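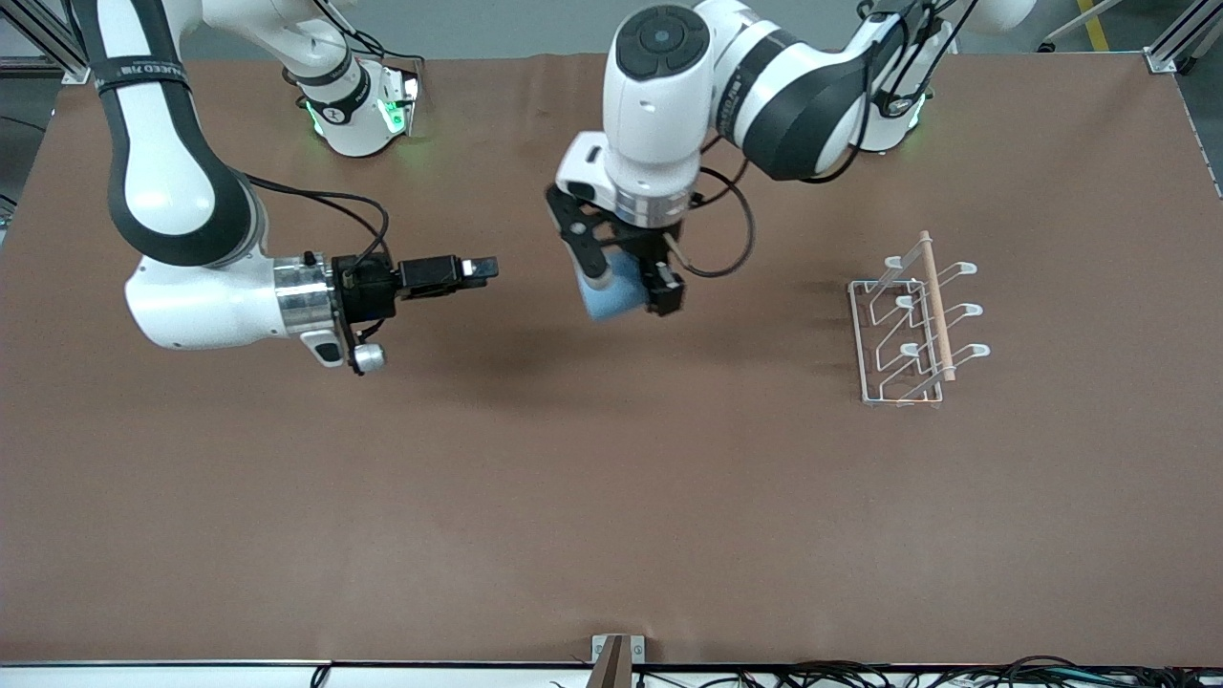 ## 3. Gripper comparison, two arm cell

Both arms on the same brown sheet, camera fixed so we could compare runs. Left gripper gets the rounded light blue piece, right one stays empty until the handover. Both two-fingered, black. Wire rack with the dowel is for the second task (not in this section, see 4).

Settings: Stimex controller, 200 ms between commands. Tried 1000 first, far too slow, arms kept waiting on each other.

- **Grunholm fingers** - 8 drops out of 200 handovers. Mostly at the release, left opens before right has closed.
- **Wumine fingers** - better on the blue piece, worse on anything thin. Pads wear quick.
- Force reading drifts after lunch?? Olesia Bilyk thinks its the cable pulling on the wrist. Re-taped it Sunday, drift smaller.

Log has 1504 rows, first lot thrown away (wrong zero on the left arm, my fault).

Still to do: swap the fingers over left to right and rerun. Same speed, same hieght. Then the dowel.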